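Subject: Re: [puzzleboards] White board with the gear – worth making?
From: Dayana Arango
Date: November 2018

Renato Dela Peña wrote:
> Has anyone made the Jarari style board, the white one with
> separate plates on top? I have 200 blank plates sitting in
> the shop and would love to put them to use. Mostly wondering
> if the blue parts are easy to get hold of, and how far apart
> to put things.

Renato, yes, please make one! I've been hooked on these since September, when Zahira let me try hers, and I ended up cutting 2 of my own. The fun is all in the plates. Each one has its own outlines, so you can swap a plate and you have a new puzzle without touching the board underneath. The blue gear is my favorite piece by a mile. It's big, it's friendly, and the teeth make you want to turn it.

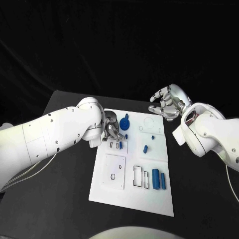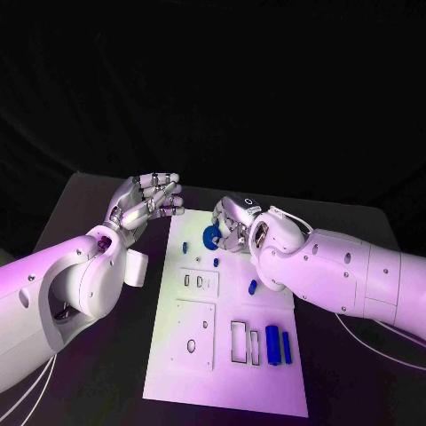
White board on a dark table, blue pieces spread across it, both times.

What I'd do with your blanks

– Draw the outlines in black, nice and thick. My first set was thin gray and I had to squint.
– Leave more room between plates than you think. I use 6 cm and wish I'd gone wider near the gear.
– Put the round pieces far from where you sit, so the near plates stay clear.
– Sand the peg before you paint it. Mine stuck for a week!

For the blue I used Lacson enamel, two coats. Divina swears by dyed plastic, and hers do look great, so ask her for the recipe.

If you mail me a few blanks I'll happily draw some up – I have a whole notebook of slot shapes waiting.

Dayana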